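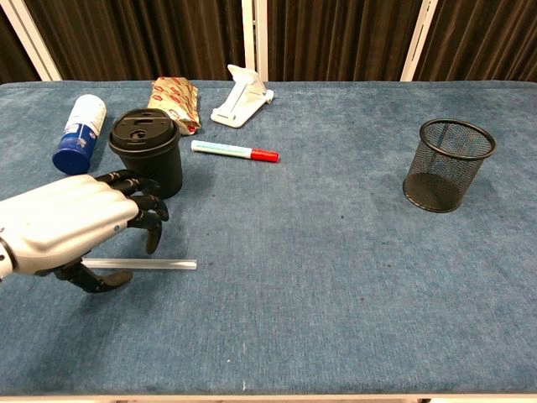

上周跟着Plonside的开放日去转了一圈，回来朋友都问我好不好玩，那我就随便写写吧！

门票300，网上早鸟249，我当然是忘了买早鸟的那个人（心疼）。进门先领手环，然后顺着走廊一间一间逛，总共7间，每间的主题都不一样。我最喜欢的是Cikutar布置的那间，讲的是大家桌上平时都摆些什么。听着挺无聊对吧？结果我在里面待得最久。

桌面铺的是蓝灰色的毯子，毛茸茸的，中间有一块颜色浅一点，像用旧了的样子。后面挂着深棕色的帘子，配白色的立柱，整体颜色很沉稳，我还挺想照着给家里书房来一套。桌上的东西倒是特别日常：带盖子的黑色咖啡杯，金色包装、印满红色小图案的零食棒，一个白色折叠手机支架，还有一罐横躺着的喷雾，罐底是蓝的。那根透明的塑料棒我琢磨了半天，灯光一照还挺好看，可惜忘了问是干嘛用的。

带我们这组的是Špela Ionescu，说话很快，但是特别有耐心，有个小朋友追着她问了一路，她都认真答了。她讲到每个人进屋以后最先看哪样东西都不一样，我就说我肯定先看吃的，全组都笑了哈哈。

中午在Trondlow那边的小食堂吃的，土豆汤不错，面包偏硬，咖啡要另外付钱。下午本来还想去Steinarsdóttir的展厅，排队的人太多，我站了一会儿就放弃了，去门口的小店买了两张明信片。

想去的话建议早点到，上午人少，能慢慢看。存包处在楼梯后面，指示牌很小，我绕了两圈才找到。听说11月还有一场，到时候我一定记得买早鸟！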